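Notebook, October — hand-held gripper, cupboard sessions, and what to do about the first few seconds of each take
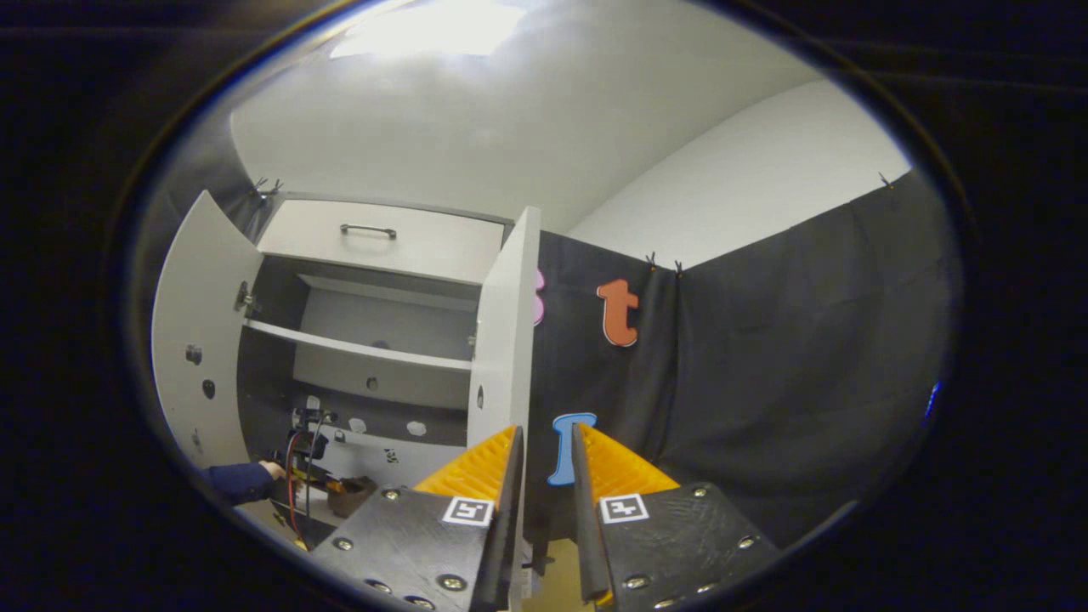 Yurchenko's note in the margin of my last entry asks whether we are measuring the policy at all, or only measuring how tidily each of us starts a demonstration, and I have been chewing on that all morning over two cups of tea. It is a fair thing to ask and I'd rather answer it at length here than in a hurry in the corridor.

So, to set out where we are. The cupboard task is the one we have all grown rather fond of by now: doors open, approach, go into the lower compartment, take hold, come back out. We record it with the hand-held gripper, get the path of the hand from the camera and the finger opening from the two little square markers on the finger plates, and train on that. The set for this round is 200 takes, which we are calling Curari so as to have something to put on the folder. I held back 50 of them for checking and have been good about not peeking.

The trouble, as Yurchenko rightly smelled, is in the beginnings. Each of us picks the gripper up, faces the cupboard and has a little pause before moving in. Mine is long. I like to have a proper look first, and I suspect I breathe in as well. Other people's pauses are so short they hardly exist. When all of that goes in together the model learns to dither, and on playback it hovers in front of the open doors like somebody who has come into the kitchen and forgotten what for. It isn't wrong, exactly, as that is what we showed it, but it's no use to anyone.

What I tried this week. First I cut every take so that it begins at the first real movement of the hand towards the cupboard, using a simple speed threshold on the path. Easy enough, and I felt quite pleased until I looked at where the cuts had fallen. Several takes had lost the opening of the fingers altogether, since some of us open the gripper while standing still and then walk in. The threshold only knew about the hand and cared nothing for the fingers. Out that went.

Second try, which I like much better: begin the take at whichever comes first, the hand moving or the finger gap changing. The gap comes from the markers, so it costs us nothing extra. I keep a short lead-in of 60 samples before that point, so that the model still sees a bit of stillness and knows what a start looks like. I did worry that the lead-in would bring the dithering straight back, but on the held-out takes the predicted path sets off when it should, and the hovering has gone from the playbacks I've watched so far. I have watched a good many, and my eyes are sore, so please would somebody else watch a few as well and tell me if I'm being kind to it.

A word on the inside of the cupboard. The lower compartment is much darker than everything round it — white doors, white ceiling and a bright light overhead, and then a grey interior with dark kit standing in it. With the exposure left on automatic, the picture swings as the gripper goes in, and the path estimate gives a small hop just at the moment we most want it steady. Betus had the same hop in their drawer recordings and fixed the exposure by hand, a touch on the bright side. I've copied that for the second half of the set. The white panels lose some detail but the path is calmer, and I think it's a good bargain.

The foam letters on the black curtain stay where they are, please! I know they look like a nursery. Plain black cloth gives the tracking hardly anything to hold on to, and whenever the view is mostly curtain the letters are doing the work. If one drops off, stick it back before the session and not in the middle of it, or the map of the room won't match from one take to the next and I shall be up until all hours trying to work out why.

Back to Yurchenko's question, then, as I have wandered. I think the honest answer is that before the trimming we were measuring both things together and couldn't have told them apart. Now we are a good deal closer to measuring the policy. I'm not claiming more than that. The trimming rule was chosen after looking at our own takes, so it suits our own habits, and a new pair of hands might start in some way the rule has never met (both feet moving and the gripper perfectly still in front of them, say).

Still to do:

Run the same rule over the older Pladmont takes, without touching any of the settings, and see whether the starts look sensible there too.

Two retrainings with different seeds before I put a number on the board. One good run is a nice afternoon and not much more.

Look at the ends of the takes as well. I have a feeling that we all linger there, me worst of all, and I haven't so much as opened that plot yet.

Trimming script is in the shared folder next to the old one. The old one is still there in case I've broken something, so do check which of them you are running.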